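Forty bags and still looking

The woman behind the Clumetti repair bench in Bolwood has owned over 40 bags in her life, and she can tell you what finished off nearly every one. "The zip," she says. "Then the zip again. Then a strap, once, on a ferry." She laughs, and then she's off, and I barely need my list of questions for the next hour.

She started mending bags in September, two years ago, in the back half of a shop that sold lampshades. Now people post them to her from as far off as Ullach, often with a note tucked in the front pocket. She keeps all the notes.

I ask what she checks first when a bag arrives.
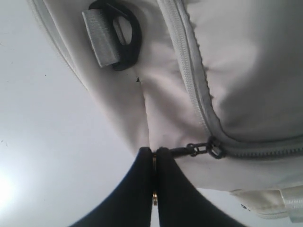
Corners, she tells me, straight away. A zip that runs in a straight line has an easy life, but a backpack has to open round a curve, and every bend is a place where the slider has to be coaxed. "People blame the teeth. I look at the turn!" She loves a pale bag for this, the cream and off-white sort, as the stitching is so easy to follow. She's fond of a chain pull too, like the black one with the little links that sits right at the bend of a white zip. "You can get hold of a chain in gloves. And you feel it go tight before you've put any real force on the slider, so you know when to stop and ease it back."

Her own method is slow and rather lovely to hear about. Close the bag first, fill it with something soft (she uses old pillowcases), then open it a little at a time with the other hand holding the cloth behind the slider. She reckons a good zip should manage 1,000 openings before anyone needs to think about it, and she has a travel bag from a small maker called Marikar that must be well past that. 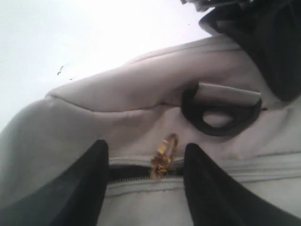 "Filling it changes everything," she says. "An empty bag flops about and the cloth creeps into the track. Give it a bit of body and you can see what the zip is really up to."

Does she ever turn a job away? Hardly ever. A new slider takes her 50 minutes with tea, less without, and she'd sooner try than send a bag home as it came. She did once refuse a beaded evening purse, and she still thinks about it - the owner had been so hopeful.

Before I go she asks to see mine. I hand it over a bit sheepishly. She runs the zip up and down, tuts at the lining, and reaches for the beeswax.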